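## Open baskets vs. lidded bins for cords (I have opinions now!)

**samina_lodhi**

OK, I finally redid the cord closet, and I am way too happy about it not to start a thread. Some of you saw my old system in the "show your worst drawer" topic, so you know where I was starting from.

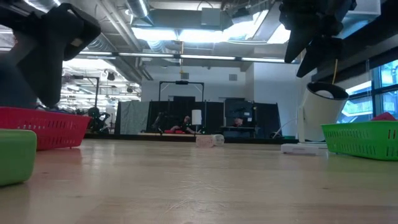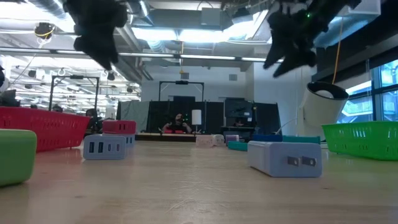

My place is 600 square feet and the only real storage is a hall closet 13 inches deep, so every cord, charger and adapter I own used to live in two lidded bins at the bottom of it. I couldn't see in, so I'd dump everything on the floor, grab the one thing I wanted and shove the rest back. Every time! What changed it for me was going to open plastic baskets with holes in the sides, same idea as the red ones up there. You can tell from across the room whether you're looking at black cords or white ones, and you can poke a twist tie right through the side and hang a tag on it. I sorted by where things get used (desk, kitchen, car, travel) and not by plug type, and I can put my hand on the camera charger in seconds. I'm a convert. Ask me anything.

**gusset_and_grain**

Love the enthusiasm, but I'm staying with lids. I tried open baskets when we lived in Antunes and everything in them grew fur. We had a dusty furnace and two shedding dogs, and wiping down cords in March is not how I want to spend my spring. Clear bins with lids give you the same "can see it" benefit, don't they?

**samina_lodhi**

Clear ones are better than what I had, no argument. My trouble is I stack them. Then the one I want is on the bottom and I'm back to moving three things to get one. No dogs here though, so you may be living a harder life than me!

**PaperLantern**

Team basket! But I'd sort by plug type, sorry Samina. If I'm looking for a USB-C cord I want all my USB-C cords in one place so I can pick the long one. Sorting by room means I have to remember which room I decided it belonged to, and past me makes strange decisions. The pale power strip in your second picture has both USB-A and USB-C on the end, so is that desk or travel? In my house it'd be in three places depending on the day.

**samina_lodhi**

Ha, power strips get their own spot in my closet, top shelf, with the extension cords. Anything with an outlet on it skips the room system. I should have said that.

**tallboy_47**

How are you all coiling? I've gone through every method and the one that stuck is over-under with a strip of hook-and-loop tape that stays on the cord, fixed near the plug so it can't wander off. I get the Kodum rolls and cut them myself. Rubber bands get brittle and leave gunk, and those wire twist ties can nick a thin cord if you crank them down.

**gusset_and_grain**

Seconding the tape. I do figure eights for the thin stuff, loose ones. The tight little hockey pucks look great and they wreck the cord right where it meets the plug.

**PaperLantern**

Wait, is that why my phone cords keep dying at the end? I wrap those so tight. Oh no.

**tallboy_47**

Could well be! Leave a soft loop at each end and see if the next one lasts longer.

**samina_lodhi**

Going to redo mine with the tape this week, I was using bread bag clips (don't laugh, they write really well with a fine marker). For tags I tried the Olura label maker and the labels peeled off anything round. Folding the label over so it sticks to itself like a little flag works much better.

**mo_in_durkska**

Reading along from a house with a real basement, where I have 61 cords in one tub. I counted after reading this thread and I feel terrible. Where do you start? I don't know what half of them go to.

**samina_lodhi**

Oh, this is the fun part! Put every gadget you still own on one side of the room and match cords to it. Whatever's left over goes in a bag with the month written on it. If you haven't opened the bag by fall, take it to electronics recycling.

**gusset_and_grain**

Read the print on the power bricks before you toss them, though. Match volts exactly, and the amps need to be the same or higher. And Mo, put a lid on that tub, it's a basement.

**PaperLantern**

Basket, Mo. High shelf, basket.

**mo_in_durkska**

I'm going to do half and half and report back. Starting with the printer cords. I don't own a printer.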